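About Virnum

Virnum writes software for manipulation: controllers, perception modules, task planners and the tools that connect them. We are a small engineering company. We do not build robots and we do not resell them. Customers bring their own arm, gripper and cameras, and we deliver code that runs on their hardware, with source access and a maintenance agreement.

What we work on

Most of our effort goes into articulated furniture and containers: doors, drawers, lids and the shelves behind them. A pick from a flat table is mostly a grasp problem. A pick from a closed cabinet also needs a model of how each door moves, a guess at what is behind it, and a plan that leaves the arm room to get back out. Our stack handles these as separate modules with fixed interfaces, so any one of them can be replaced without retraining the others.

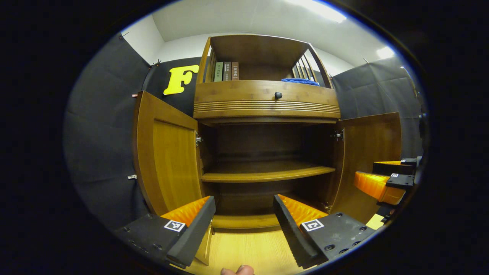

Cabinet with both lower doors open. Each gripper carries ArUco tags on its black plates.

Perception

Donau is our perception and state estimation package. It takes wide-angle video from the wrist, corrects for lens distortion, and returns gripper pose, finger opening and an estimate of each joint in the furniture. Fiducial tags give the finger opening directly. Pose comes from visual-inertial tracking, with a relocalization step when the view is blocked at close range. The package runs at 30 Hz on a single workstation GPU. Surfaces with little texture remain the main source of drift, and plain doors filling the view are the usual trigger.

Planning and control

The planner is called Bùi. It works in two layers. The upper layer picks an order of contacts, for example handle, door edge, shelf, object. The lower layer solves for a trajectory over a horizon of 50 steps and passes it to an impedance controller. Door joints are treated as uncertain until the controller has moved them a short distance, after which the axis estimate is updated and the remaining path is solved again. Two-arm tasks use the same solver with a shared collision model.
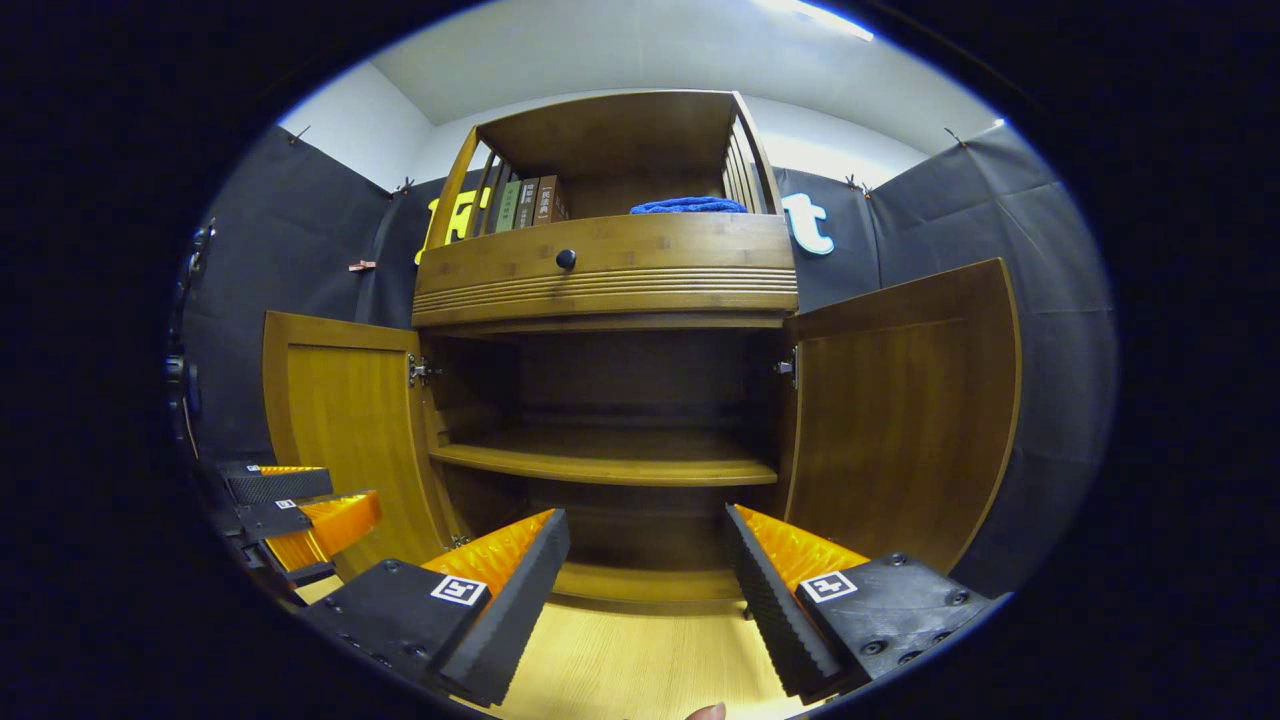 An interior like this has to be entered at shelf height with the fingers already spread, and the space above and below the shelf must be cleared by the gripper body. We check the full swept volume of both fingers and the mount before committing to an approach. If no collision-free path exists, the planner reports which surface blocked it - a log entry that has saved our customers a good deal of debugging.

Tooling

Zonarville is the data and replay tool we first wrote for ourselves. It aligns video, pose and gripper width on one clock, flags dropped frames and lets an engineer step through a recording with the planner's output drawn on top. Episodes can be filtered by task, tracking quality or contact phase. Since April it has also supported side-by-side replay of two planner versions on the same recording. Export formats are documented and carry no license fee.

The company

Virnum has 11 employees, almost all of them engineers. Code is reviewed before merge and every release is run against a fixed set of recorded episodes plus 30 hardware trials. Regressions are listed in the release notes with the module and the commit that caused them.

We take on a limited number of integration projects each year. Inquiries should include the arm model, controller interface, camera type and a short video of the task.

Page last updated 5 Nov 2021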